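Istmont notebook, October, started a little after 4 in the afternoon and finished much later than I meant to

Picking up where I left the cloth tracker. I had promised myself a quiet day of cleaning up config files, and then I ran the towel task one more time just to have a clean log before touching anything, and of course the log was so interesting that the config files are exactly as messy as they were. Sorry, Deming. I know you wanted them.

What I was chasing is the jump in the grasp estimate. When the gripper has hold of the towel and the towel is touching the rack, Isum sometimes decides that the held point has moved several centimeters to the side. It goes back on the next update, so you could easily miss it on the plots, but Galuver sees it, believes it, and replans the whole lift. The arm then does that little hesitating shrug we have all been teasing it about. I had blamed the planner for the shrug for ages and I would like to apologize to the planner.

So I pulled everything into Jõgi and lined up the wrist view with the room view by timestamp. That took most of an hour. The two clocks disagreed by 422 milliseconds, and I spent far too long suspecting my plotting script before I thought to check the offset. Once I put the offset in by hand, the jumps made sense almost immediately. They come when the cloth mask leaks onto the rack. Thin dark wires next to a striped hem are a miserable thing to segment (I have some sympathy), and when the mask runs out along a wire the center of the cloth region goes with it, and the grasp point is still being computed from that center. I wrote that line of code myself, back when our only test object was a plain gray washcloth on a bare table, and it worked beautifully there!

The brightness isn't helping either. On the lit side of the towel the white parts come out close to blown, and the stripes are what the tracker hangs on to, so it has plenty of features on the shaded folds and hardly any on the bright ones. I tried locking the exposure lower. The bright folds improved and the dark creases turned to mush, so I put it back where it was. Might be worth trying again with the two settings alternating, if the driver will let us do that without dropping to half rate. I left a note in the driver folder.

The change I made, for anyone reading this before the merge: the held point now starts from the jaw pose out of the kinematics, and the mask is only allowed to pull it within a small radius. Outside that radius the mask can complain in the log and that's all it can do. I also added a contact flag for when cloth and rack overlap in both views, which tells Galuver to keep its current plan a bit longer before throwing it away. The hold time is 9 control cycles. I picked that by squinting at the plots, so please don't treat it as sacred.

Replayed 12 of the old logs against the new estimator with the cloth draped on the rail like this:

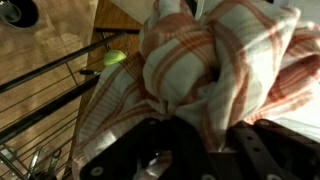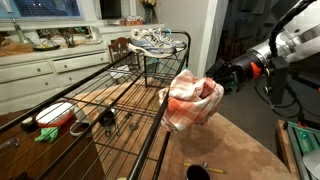

The shrug is gone in all of the replays except one, and in that one I think it had a fair reason, as the estimate moved and the cloth slipped in the same instant, or near enough that I can't separate them with the clocks as they are. Which brings me back to the clocks. I would much prefer to fix the offset at the source than carry a magic number in a launch file, where it will sit forever and surprise somebody. Jõgi can estimate it at startup from the arm motion if we do a short wiggle first, and I have a rough version of that on my branch, but it falls over when the arm starts close to a joint limit and I was too tired to be sensible about it.

Deming, if you're in before me, could you look at the radius parameter? It's in the Isum settings under the old name, because renaming it breaks the replay tool. Leave the contact flag on. I haven't run any of this live on the arm yet, only replays, and I'd like us both to be there with a hand near the stop button when we do. Config files after that, I really mean it this time.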